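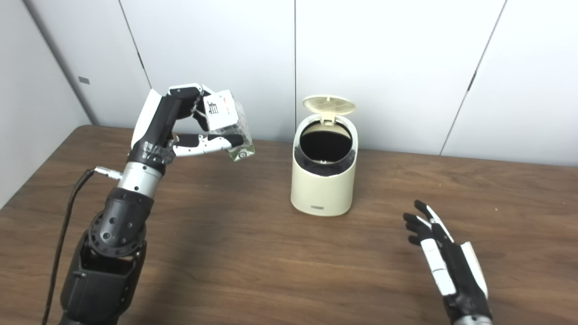 Is a small flip-lid trash bin worth having on a table or counter when there's already a full-size can in the room?

It depends on how much small trash you make in one spot. I make a lot of it at my desk and at the end of the kitchen counter, so for me it is, with a few complaints listed further down.

## Nelex tabletop bin, cream

I bought the Nelex in March and have used it every day since. It came from the Hosamo store near my office, where it sat on a shelf with soap dishes and drawer dividers. It also comes in gray. I took the cream because the gray one on the shelf had a scuff on the lid.

There's nothing to put together. I peeled off two stickers, washed the inside with dish soap and put a bag in it. The first one went on my work table. I later bought a second for the kitchen, so everything below comes from using both.

## The lid

The lid flips up and stays up. This was the main thing I wanted. My old bin, a Ganumness with a swinging top, needed a push every time, and anything sticky left a mark on the flap. With the Nelex I open the lid before I start cutting vegetables or sorting mail and close it when I'm done.

It opens easily with one finger. Closing it takes a light push at the front, and it makes a click that is louder than it needs to be. In a quiet room in the morning you'll notice it. I've gotten used to pressing it down slowly.

The hinge has stayed tight so far. On the kitchen bin there was a little side-to-side play from the start and it hasn't gotten worse.

## What fits

Tea bags, fruit peels, tissues, receipts, snack wrappers and the plastic film off packages all go in without any trouble. Single-serving drink cartons are fine if you flatten them. If you don't, a few of them fill the bin and the lid won't close all the way. Drain them first too, or you get a puddle under the bag.

Don't bother with takeout containers, paper towel tubes or anything stiff and long. Those go straight to the big can.

At my desk I empty it twice a week. In the kitchen it's every night after dinner, mostly on account of the smell. The lid holds back some of it, but there's no seal, so banana peels will be noticeable by the next afternoon.

## Bags

This is my biggest complaint. Nelex sells its own liners in rolls of 14, and they fit well, but a roll doesn't last long if you change the bag daily. I switched to a box of 200 small bags from Machala. They're a bit too wide for the opening, so I twist the extra and tuck it under the rim - ugly, but the lid hides it.

There's no ring or clip to hold the bag. A heavy item dropped from any height can pull one side down into the bin. A rubber band around the inner lip would probably fix this. I haven't tried it.

## Cleaning

Warm water and dish soap are enough. The inside is smooth and wipes out easily. The spot that gets dirty is the groove behind the lid where it meets the body, and a sponge won't reach in there. I use an old toothbrush. Coffee left a faint brown mark near the rim of the kitchen bin that came off with baking soda.

The cream color shows fingerprints from newsprint and cocoa powder. It doesn't show dust.

## Stability

With a full bag it stays put. Empty, it slides a little when you press the lid down, especially on a smooth table. My coworker Annick Bailly has the same bin and put felt pads under hers, which made the sliding worse. I stuck small rubber feet on mine and that took care of it.

## Would I buy it again

I already did, so yes. For a desk or a craft table I'd recommend it as it is. For a kitchen I'd look first at something with a bag ring, and only get this one if the counter space is tight.

**Good:** lid stays open by itself, easy to wash, small enough to move from table to counter

**Not so good:** loud click, no bag ring, dirt in the hinge groove, slides when empty

- Annick Hervieu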